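Home | Workshop | Galleries | Parts Bin | About

Gallery: The Inside of a Perfectly Boring Computer

By Hayley Marsden
22 January 2025
4 min read

I have a soft spot for office towers. Gaming rigs get the glass panels and the colored lights, and meanwhile the gray box under the desk does payroll for a decade and gets a sticky note for its trouble. So this gallery is for the gray boxes, and for the bits that go in them.

If you've never taken the side off one, the short version is that everything has a slot, everything has a direction, and the part you want is always underneath a cable. Memory goes in with a push that feels like it ought to break something. The processor goes in with no push at all, and if you're pushing, please stop.
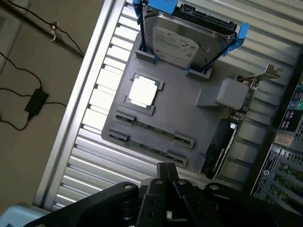

A mock motherboard tray with the parts in more or less the places you'd find them on a real one: hard drive in its blue caddy, square processor, two sticks of memory, and a low-profile graphics card down the side. Think of it as a seating chart.
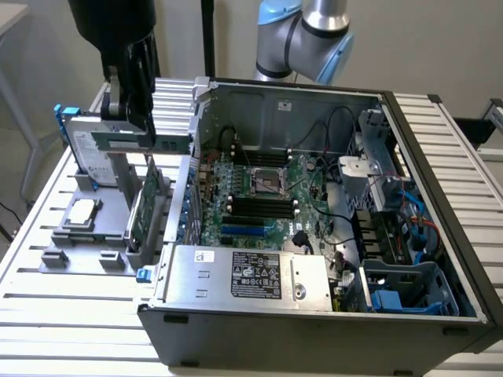
An open Dell tower on its side, power supply stretched across the near edge like a cat on a newspaper. The blue slot among all those black ones is PCIe, and the blue cables over by the drive cage are SATA.

Dean Tunstall taught me on machines like these, at a repair counter in the back of Nuttall, the stationery shop. His rules were few. Lay the case down before you touch anything. Put the screws in a dish. Never trust a dish that Younes Benmoussa has eaten out of. I still keep a muffin tin for the purpose – 12 cups, one per kind of screw, and a thirteenth kind that lives in my pocket until laundry day.

He also made us practice with memory sticks until we could seat one while talking about something else. I'd put my own total at roughly 100 before I quit checking the notch twice. I still check it once. The notch is off center for a reason, and the reason is people like me.

Graphics cards were Leanne Pearce's department. She could tell a full-height bracket from a low-profile one across the room, and would let you try the wrong one anyway, for educational purposes.

More galleries to come. Beryl Bickerstaff has promised me a box of 40 old power cables from her garage, which I plan to sort by length and then by how much they annoy me.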